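How to Report a Change in Household or Income

Members enrolled in a Brostex health plan must report certain changes during the coverage year. Reporting promptly helps keep premium assistance at the correct amount.

Step 1. Confirm that the change must be reported. Marriage, divorce, the birth or adoption of a child, a move, and a new offer of employer coverage all qualify. A change in expected annual income must be reported if it exceeds $2000.

Step 2. Gather your documents. Most members need a recent pay statement and their member number.

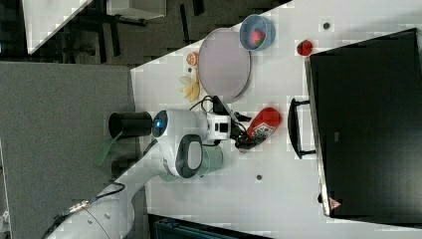

Self-employed members may submit a signed profit and loss statement instead. Copies are accepted - please do not mail originals.

Step 3. Sign in to your account and select "Report a Change." Enter the date on which the change took effect, then review each household member listed. Members without internet access may request Form 1167 by telephone.

Step 4. Submit the report and save the confirmation page. 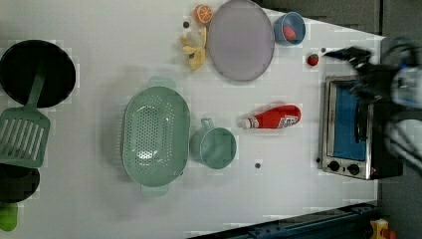
A written notice will be mailed within 2 weeks. If the notice shows an incorrect premium, you may request a review in writing. Address the request to Hertta Pelkonen, Member Eligibility, and include a copy of the notice. Continue paying your current premium while the review is pending.

Last updated June 14, 2023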